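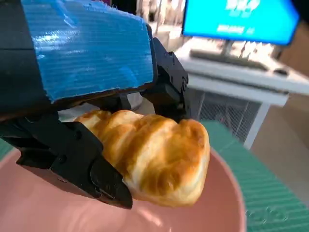
Planning and Buying for a Two-Hand Manipulation Bench
Project report, Varnedton stream

1. What we were asked to do

Our brief was to work out what a second manipulation bench would cost and put in an equipment request by December. We assumed this meant choosing a robot arm. The arm took one meeting. The other 13 meetings went on grippers, hands, cables, mats, tape, and whether a bakery receipt counts as consumables.

2. The shortlist

We compared two end effectors. The Jundau is a parallel gripper: cheap, easy to mount, and sold with spare fingertips. The Flovent is a multi-fingered hand that costs a good deal more and comes with a manual written for someone braver than us. Both fit the existing arms with an adapter plate from Akl, which has a lead time of 10 weeks and a colour choice of black.

Our first draft asked for two Flovents. Our supervisor's reply was one line long and mostly a question mark. The revised draft asks for one of each, which we had described as a compromise in our notes before anyone had disagreed with us.

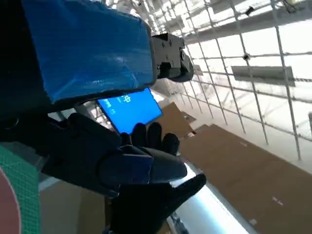

Objects turned out to be the line we had budgeted worst. Everyone prices the robot and then expects the things it picks up to wander in by themselves. A test object has to be something you can replace, in a size that is still for sale next term. Phones are the awkward case. With the fingertips curled over the lower edge and covering a corner of the screen, any task that needs that corner is out, so we would have to plan for a different grasp or a holder, and a holder is another line in the budget. We have allowed for three second-hand phones. We have also put down for flat cardboard to lay over the floor, at a price of nothing, and it is the only line that was approved without a query.

3. Consumables

Bread and pastry were meant to be a footnote. They are useful because they are soft, irregular and cheap, and no two are the same shape. They also go stale, so they can't be bought in bulk at the start of the year like sensible equipment. We settled on a petty cash float of $35 a week, receipts to be kept flat and free of butter. Cutting mats and tape go under the same heading.

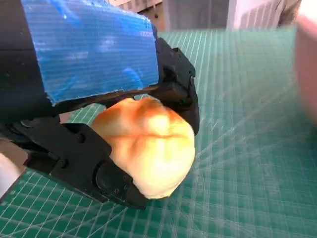 One comment on our draft asked why we wouldn't just buy foam rolls once and be done with it, given that foam keeps for years and doesn't need a float. It's a fair point and we priced it. Foam is cheaper by the second month. We've kept the real thing for grip force trials, where the crust matters, and moved the practice runs to foam. The same comment said our spares allowance looked optimistic, and suggested doubling the fingertips and cutting the second monitor. We doubled the fingertips.

4. What we would change

Get the quote for the adapter plates before the quote for anything else. Ask whether freight is included, then ask again in writing. Leave a line for tape, and make it bigger than looks reasonable.

The full spreadsheet is in the project folder. The tab called "final" is the old one.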